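About Dostell

Product prototyping and small-run electronics engineering 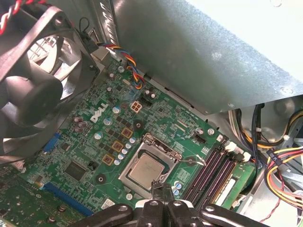 Processor socket on a Dell desktop motherboard, retention lever raised.

Dostell is a contract engineering company. We design, build and test prototypes of consumer audio and wearable devices for clients who have a working idea and need hardware that can be measured, shown to investors or sent to a factory. Our work covers electronics, firmware, enclosures and test fixtures. We do not sell products under our own name.

What we work on

Most of our projects are small battery-powered devices with one main function. Past work includes bone conduction headsets, clip-on microphones, vibration alarms for people with hearing loss, and a handheld tuner for stringed instruments. About half of the projects reach us as a sketch and a short list of requirements. The others arrive as a development board on a breadboard that needs to fit inside something the size of a matchbox.

We have completed 107 projects. The smallest was a single circuit board revision. The largest was Trolia, a sleep headband with flat drivers sewn into the fabric, which went through nine board revisions and three changes of battery supplier before release to production.

How a project runs

A project has 4 stages. Each one ends with a written report and a price for the next, and a client can stop at the end of any stage and take the files.

Stage 1: Feasibility. We read the requirements, list the ones that conflict, and test the riskiest part of the idea on the bench. For an audio device this is usually the driver or transducer. For a wearable it is usually battery life. The report states which requirements can be met, at what approximate unit cost, and which cannot.

Stage 2: Looks-like and works-like models. We build two separate models. The works-like model has the real circuit in whatever box is convenient. The looks-like model has the correct size, weight and surface finish with no electronics inside. Keeping them apart lets the client change the shape without waiting for a new board.

Stage 3: Engineering prototype. The two models are merged. Boards are laid out to final dimensions, firmware is moved to the production microcontroller, and enclosures are machined or printed. We normally build between five and 20 units at this stage. Drop, heat and battery cycling tests are run here, and the failures are listed in the report along with the passes.

Stage 4: Transfer. The client receives schematics, layout files, bill of materials, firmware source, 3D models, assembly drawings and a test fixture with its own manual. We support the first production run remotely or on site. Travel is billed at cost.

Small runs

Dostell also assembles finished units in quantities of up to 4,000. Above that number a contract manufacturer is almost always cheaper, and we will say so in the quote. Small runs are useful for crowdfunding rewards, field trials and products with a limited market. Surface-mount assembly is done on one line with a single reflow oven. Final assembly, programming and packing are done by hand.

Test and measurement

Every unit that leaves the building has passed a functional test, and the results are stored by serial number. For audio products the test includes frequency response, distortion at two levels, and current draw in each operating mode. Bone conduction devices are measured on an artificial mastoid, with a fixed clamping force. Clients may request the raw data as a spreadsheet.

Pre-compliance checks for radio emissions and static discharge can be done in house. They do not replace certification by an accredited lab, but they catch most of the problems that would cause a failed visit. We budget for one retest in every quote.

History

The company began as a repair shop for studio equipment in Paredes, in a rented unit with two benches. Repair customers started asking for modifications, then for one-off devices, and within three years the design work had overtaken the repairs. The repair service closed when we moved to the present building in May of the following year.

The Tokholm office was opened later to handle firmware and app development. Circuit design, assembly and test remain at Paredes. Both sites use the same document system, so a board revision and the firmware that matches it carry the same number.

The workshop at Paredes has 951 square meters of floor space, including the assembly line, a small machine room and a lined chamber for acoustic measurement. Visits are by appointment. The chamber is in use most mornings – please ask for an afternoon time if you would like to see it.

Ownership of designs

Design files belong to the client once the invoice for that stage is paid. We keep an archive copy for support purposes and delete it on written request. General methods, test scripts and library code stay with Dostell and are licensed to the client without a fee for use in the delivered product.

We sign mutual non-disclosure agreements before the first technical call. A standard two-page version is available, or we can review yours – allow five working days.

Starting a project

Send a short description of the device, the expected quantity, the target unit cost and any fixed dates. Drawings help but are not required. An engineer will reply with questions or with a quote for Stage 1.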